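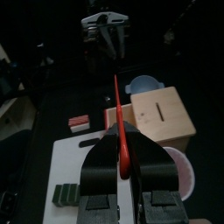

Slide 1: wrist view, red utensil in the fingers

Search this site Search Clear
6 min read

Speaker notes, Vornmont student robotics night, October 21, 2024

(Leave slide 1 up while people sit down. Don't start talking over the chairs like last year!)

Hi everybody, I'm with the Grirdale College robotics club, and tonight I get to talk about Wuvier, our two-arm tabletop project. Elie Masri was going to do the first half, but he's got a lab exam tonight, so you get me for the whole thing and I'll try to do his jokes justice. Wave at Safta Preda in the back. She's our advisor, and she signed every form.

So, what you've been staring at is the view from the wrist. I love this view. When you're teleoperating you get really attached to it, and you stop thinking about the arm at all, you're just two black fingers with foam pads at the bottom. Look how much of your picture the gripper eats up, though. You've got a wooden box with a slot in the top and a pinkish bowl, and the finger is covering part of the bowl. If that bowl is where you need to go next, good luck. Our new drivers all complain about it the first week, and then they learn to glance over at the other screen.

(Pause. Ask who has driven an arm before. If it's most of the room, skip the next bit.)

Quick version of how club nights go. One person drives, one person resets the table, one person calls out the task from the sheet. We swap every 11 episodes, which is a number Elie made up in March and we've just kept it. The tasks are short things: put this in that, open the drawer, pass it over, move the green one to the white board. Then you reset, and resetting is honest work, I mean it, it's most of the evening. Bring snacks.

(Next slide.) 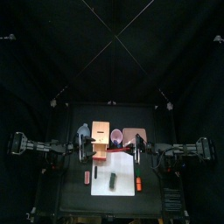 Slide 2: both arms in, seen from the fixed camera

OK so now we've backed up. The black fabric was the best change we made all spring. Before that we were out in the open lab, and the afternoon sun came across the table and our runs from four o'clock looked nothing like our runs from seven. We spent 100 dollars at Kassab on cloth and clips and stopped fighting over the window blinds.

I want to say something about the stuff on the table, too. Clubs ask us for our object list all the time, and there isn't a clever one. A bottle, a funnel, a toy carrot, a box with a drawer. You want things that are different shapes and that your least patient member can put back where they go. I'm very fond of the carrot. It's easy to grab by the orange part and kind of a pain by the leaves, so it makes a nice argument about where a person would pick it up. (If there's time, tell the story about Elie and the leaf. If Safta is shaking her head, don't.)

The drawer gets its own week of practice. You have to pull it straight, and a new driver always pulls it a tiny bit sideways and it binds. My advice is to let them get stuck. Don't take the controls away! Have them back off, open the fingers, line up again. We kept a bunch of those messy episodes and marked them in the log, and I'm glad we did, even though sorting them was a whole Saturday.

(Drink water. Next slide.) 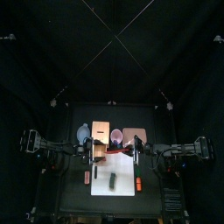
Two-arm tasks are where our club went from "this is fun" to "why did we sign up for this," and I say that with love. With one arm you can be sloppy and recover. With two, somebody has to wait, and waiting is really hard when you're holding both controllers and the clock is running. Look at the thin red stick stretched between the grippers here, and how near the two sides come to each other over such a small table. Over on the left the fingers are right at that little wooden drawer piece. So there's a lot going on in the middle, and what we tell people is to pick one hand to be the boring hand. The boring hand holds still. Say it out loud if you have to. I do, I go "left is boring" under my breath, and there's audio of it.

By the end of last term we had 121 two-arm episodes we were happy to keep. We threw out plenty more. Things I'd do differently: write the task wording down before anybody drives, name the files the same way every night (please), and get the first-years on the controllers in week one. We made them watch for too long and lost a couple of good people to the rocket club.

(Questions. Likely ones: how much did it cost, can we borrow the task sheet, is the carrot for sale. Yes on the sheet, email me. Safta can take the cost one. The carrot stays with us.)

Thanks to Vornmont for having us, and come find me by the coffee if you want to try the spare controller.

Contact Grirdale College Robotics Club | © 2024 Grirdale College Robotics Club | Back to top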